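From: Cyril Yeoman
To: dreltetton-teleop list
Date: 25/05/2020
Subject: Re: Double door task, operator start pose and what counts as a demo

Cyril Bickerstaff wrote:

> I have been through the first batch from the Hulme desk and I am not
> happy with how the door episodes begin. Some operators start recording
> with the arms tucked in, some with both grippers already out in front of
> the body. One of them drives the base while reaching, so the first few
> seconds mix two motions. Could we agree on a fixed start pose before
> more hours go into this?
>
> Second point. We have 409 episodes marked "success" and I can't tell
> what the word means. In some the robot ends up past the threshold, in
> others it stops once the doors have moved. The training script treats
> them as the same thing.
>
> Third, the view. I find the body camera hard to drive from when the
> torso is pitched forward. Is there a reason we do not give operators a
> second, fixed view from the corner of the room?

Taking these in order.

1. Start pose. Agreed that it should be fixed, but I would fix less than you suggest. The arms should start forward, with both grippers in view over the floor in front of the body. If they start tucked, the operator spends the opening of every episode bringing them up, and the policy learns a long, dull reach that has little to do with the doors. We tried that in October with the drawer task and ended up trimming the front of each recording by hand.

What I would leave free is the base position. Place the robot anywhere in a half circle in front of the threshold, heading within 37 degrees of square on. If everyone starts from the same spot we will get a policy that works from that spot. The reset script at Pevell already takes a range for both values, so the change is two lines in the task file.

On driving while reaching: please do not forbid it. It is how a person goes through a door, and the operators who do it give the smoother recordings. What I would forbid is driving with the foot pedal while the hand controllers are still unclutched, as the arms then drift with the operator's shoulders. That accounts for most of the mess at the start of the Hulme episodes.

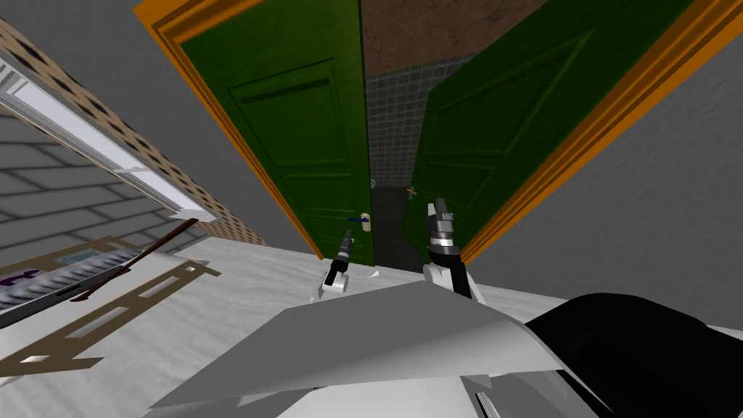
The handles need a word here as well. The two leaves are not alike to the operator, and new people tend to go for whichever is nearest. I would write the choice into the instruction text, one leaf per episode, and balance it across each session. Otherwise right-handed operators will fill the set with right-arm demonstrations and we shall find out about it after training.

The same goes for how far the doors stand open at reset. I have the opening angle drawn at random, from closed to wide enough for the body. Episodes that begin with the doors already open are worth keeping. The policy has to learn that sometimes there is no pulling to be done, and without such cases it will paw at a handle every time.

2. Success. My fault. The flag was written for the single door and checks only the hinge angle. I propose two flags:

doors_clear - both leaves past the set angle, neither gripper in contact
body_through - base origin past the threshold line, no contact with the frame for the last second

An episode is a demonstration of the full task only if both are true. Those with doors_clear alone can be kept under a separate label and used for the first stage. We log the full simulator state, so I can recompute both flags for your 409 without anyone sitting at the desk again. It takes 11 minutes on the Dritdale machine. I ran it on one day's recordings to check the code and it gave sensible answers, apart from six episodes where the log stops before the operator does. I have moved those to a folder called "short" and would drop them.

3. The view. There is a reason, though you may not like it. The policy sees only what the robot's cameras see. If the operator has a corner view as well, he will act on things the policy has no means of knowing, such as the gap between the elbow and the frame, and the demonstration will then look like luck. I would sooner have slower operators who move the head to check.

I do accept that the steep pitch is awkward. You lose the horizon and it is hard to judge how far the threshold is. Two things helped me: lower the base speed to the second setting until both grippers are level with the frame, and raise the torso before reaching for a handle. With those my own time came down to something I could bear. I would put both in the operator sheet as advice and leave them out of the rules.

If a corner view is wanted for training new operators, fine, as long as those recordings go to a practice folder and never reach the data set. Cyril, would you write that into the sheet? You have the current copy.

4. Something you did not raise. The clutter by the wall is placed by the same random seed as the robot, so the layout and the start position are tied together. A policy could in principle work out where it is from the clutter alone. I have split the seeds in my branch. It wants a second pair of eyes before it is merged, mainly on the part that rejects layouts which block the threshold - I am not sure it tests against the swept area of the doors or only their closed position.

Until the new task file is in, could the Hulme desk go back to drawers? I would hold off on any more door recordings.

C. Yeoman
Pevell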